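Stotden Community Help > Robots and Automation > Good practice

House rules for hand-held gripper sessions in a shared lounge?

Posted by Ánh Ninh

Hi all! We're starting our first round of demonstration recording in May and I'm so excited I can hardly sit still, but I've been asked to write the house rules and I've never written any. The job is simple tabletop stuff with paper, done with two hand-held grippers, one per hand, with marker cubes fixed to them. We'll be in a furnished lounge, so there's furniture and daily life going on close by. Most of what I can find online covers fixed arms behind fencing, and that doesn't help me much. 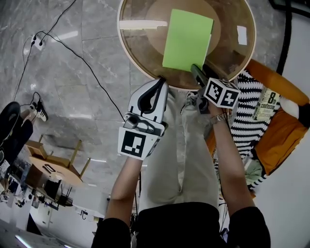
Two grippers at the glass-topped table, one of them on the green sheet.

What I'd love to know:

How do you handle cables on the floor? Is taping them enough?

Do you have a rule for watches and jewelry?

How long should one person record before swapping out?

And is there any kind of standard I should be pointing to, or do people make up their own?

I have one page to fill and I'd like folks to read it, so please tell me what you'd put first.

3 replies

Quang Nông

Oh, good for you for doing this before the start and not in week three! I keep the rules for our group at Meventon and I've rewritten them more times than I'd like to admit. This is what has lasted.

Floor first. Walk the room before anyone picks up a gripper and look down the whole time. Any cable that crosses a walking path gets rerouted along the wall, and if it can't be rerouted it gets a low rubber cover. Tape alone lifts at the corners after a few sessions, and on smooth tile it lifts even sooner. Floor outlets are a special nuisance - keep the chairs off them and run the cables out on the side where people don't walk.

Next, cables that hang from the tool. Do a slow full reach in every direction before you record, and check that nothing catches on a table edge or a chair back. 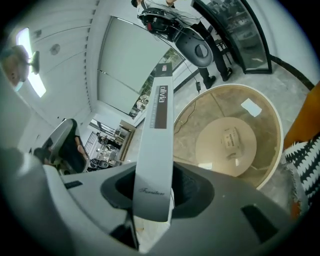

Then timing. We record for 20 minutes and rest for at least 11, and yes, the 11 is a silly number, it came from an old timer and everybody got used to it. Your wrists go before your attention does, so swap before people ask to. I cap one person at six blocks a day.

Watches: ours come off, along with bracelets and rings with stones. Put a small dish by the door so they all end up in the same place. If somebody can't take theirs off, write it in the session log and carry on.

Markers: wipe the cubes at the start of the day, check that they're tight, and never cover a face with your sleeve. Long cuffs get folded back. Glass tabletops throw reflections too, so do a short test recording and look at it before you commit to a whole morning.

As for what to put first on your page, I'd say "anyone may call stop, for any reason." Make it bigger than the rest.

Định Ninh

tape is fine. we did 30 sessions on tape and no one tripped. just use the wide kind

Cúc Lương

I'd go along with nearly everything Quang wrote, and I'd like to add the people side, which I think is the fun part!

Agree on who stands where. With two or three people in a room, someone always ends up stepping backward into somebody else, especially when both are looking at their own hands. We say "behind you" out loud, every time, like cooks do. It feels goofy for a day and then you can't live without it.

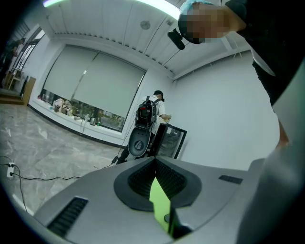 Anything worn on the head or back gets checked by a second person, straps included. Ask before you touch someone's straps. If the weight starts to bother the wearer, that's the end of the block, even if there are two minutes left.

Get permission from everyone who might be in view, including people who only use the space next door. Ours is a half-page form, and faces get blurred before any files leave the room. Put a sign at the entrance so that visitors know recording is going on before they walk in.

On standards: I don't know of one written for exactly this. Ask your workplace safety person which general rules already apply to your building (trip hazards, electrical, lifting), and build your page on top of those. Then date it and go back to it after your first 25 sessions. You'll have crossed out half of it by then, and the half you add will be much better.

Also, Định, the wide tape leaves glue on tile. Ask me how I know :)

Ánh Ninh

These are wonderful, thank you! "Anyone may call stop" is going at the top tonight. Cúc, could I borrow the wording of your half-page form?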